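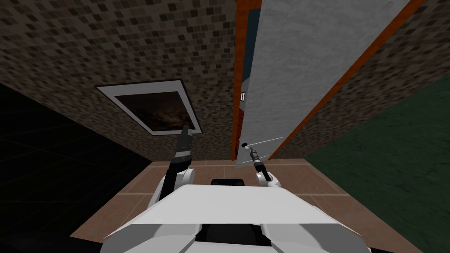 Thư wants to know how a video of her cousin's dog can travel all the way from Trestville to her tablet through a piece of glass thinner than a hair. Her brother Huệ says glass can't carry anything, because glass isn't a pipe and there's no hole down the middle. Well, Huệ is right about the hole! But the glass still does the job, and I think it's one of the loveliest tricks in the whole world of wires and cables, so get comfy and I'll tell you how it goes.

The cable we're talking about is called optical fibre. "Optical" is a word for things to do with light and seeing, and a fibre is a long, thin thread. So an optical fibre is a thread for light. Inside it is very, very clear glass. A window looks clear too, but if you could stack up a whole street's worth of windows and try to peer through them all, you'd see mostly murky green. The glass in a fibre is so pure that light can travel many kilometres along it and still be bright enough to use.

Now, light likes to go in straight lines, and cables have to go around corners. How does the light stay in? Next time you're at the pool, pop on your goggles, sink down and look up at the water from below, off to one side. You'll find a spot where the top of the water looks like a shiny mirror. Light coming up at a low slant bounces back down again and can't get out. Grown-ups call this total internal reflection, which is a mouthful, so you may call it the pool mirror if you like.

A fibre has two layers of glass - a middle part called the core, and a sleeve around it called the cladding. Where they meet, the pool mirror happens. The light skips along the core, bend after gentle bend, until it comes out the other end. (If you bend the fibre too sharply, some light leaks out, so the people who put cables in are careful with corners.)

And the dog video? A computer turns it into a long list of ones and zeros. A tiny laser at one end blinks, bright for a one and dim for a zero, far faster than your eyes could ever follow. It takes 8 of those ones and zeros to make a single letter in a simple message. At the other end a little sensor watches the blinks, and another computer turns them back into a wagging tail.

One last thing, and it's an important one. Please never look into the end of a fibre cable, even if it seems dark. The light inside is often a kind our eyes can't see, and it can still hurt them.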